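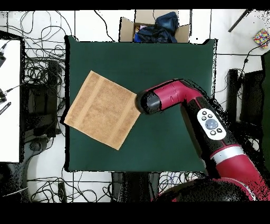 Rimis Folded Textiles

README for the Rimis set, a collection of records on household towels and how they are folded on a flat surface. Maintained by Dalia Mahrous and Houda Helmy.

Summary

Rimis covers bath, hand and kitchen towels in flat, folded and crumpled states. Each record describes one item in one state. The set holds more than 2,000 records, of which 1,375 have been checked by a second reader and carry the value "yes" in the column checked. The remainder are usable but should be treated as single-reader data.

The set was prepared for people who study fabric handling, laundry sorting and fold quality. It is not a catalog of towels for sale, and brand is not recorded.

Contents

items — one row per physical item
states — one row per item per state
folds — fold sequence, where known
notes — free text, mostly Houda's

All tables are tab-separated, UTF-8, with a header row. Item numbers are stable across versions. A number that has been withdrawn is not reused, so gaps in the sequence are expected.

Item fields

item_id: integer
class: bath, hand, kitchen, cloth
weave: terry, waffle, plain, other
color: one common color word, chosen by the first reader
bands: number of woven bands visible with the item in its recorded state
edge: hemmed, selvage, fringed, unknown
wear: 0 to 3, where 3 means thin patches or pulled loops

The color field is kept coarse on purpose. Tan, beige and light brown are all entered as tan. Early versions had separate values for these and the two readers disagreed too often for the distinction to be worth keeping.

Bands are the flatter woven strips that run across many terry towels near the ends. They are useful for finding orientation when the item is folded and the hems are tucked under. A band that passes out of sight into a fold is counted once if any part of it shows. A folded towel can show two bands on its top layer or none, depending on where the creases fall, so the value in items may differ from the value in states. Use states.

State fields

item_id: as above
state: flat, folded, rolled, crumpled, in_box
layers: integer, or blank if it could not be established
rotation: square, angled
corners: number of outer corners visible
surface: green, white, other

Rotation is recorded against the edges of the work surface. "Square" means the towel's sides run parallel to the table's sides. "Angled" means anything else, including the case where the corners point at the table edges. We considered storing degrees and decided against it; crumpled items have no meaningful angle and the column was half empty.

Layers is the least reliable field in the set. It is filled only where the fold sequence was written down at the time. Please do not infer it from thickness.

Fold sequences

A sequence is written as a string of letters. H is a fold in half across the long side, S is a fold in half across the short side, T is a fold in thirds. HS is therefore a towel folded lengthwise and then crosswise. The longest sequence in the set has 8 letters and belongs to a kitchen cloth; it should be excluded from any average.

Surfaces and storage

The standard surface is square and dark green. Pale and mid-tone terry reads clearly against it. Navy and black items do not, and for these the white surface is preferred. Items coded in_box were recorded inside an open container without being taken out or straightened. Their color is entered where enough of the fabric shows, and class is left blank if there is any doubt.

Known problems

Several hand towels from the Costello batch were entered as bath towels. Corrected in the current version, but copies of the old tables are still in circulation.

The wear field was added late. Blank means not assessed — it does not mean zero.

Waffle weave is underrepresented. More are due in November from Jerska.

Items with a printed pattern are coded by ground color only.

Versions and contact

Current version released July 23, 2020. Changes are listed in the notes table under the key "version". Corrections go to Dalia Mahrous at Runstead, with the item number and the column affected. Please send one message per item.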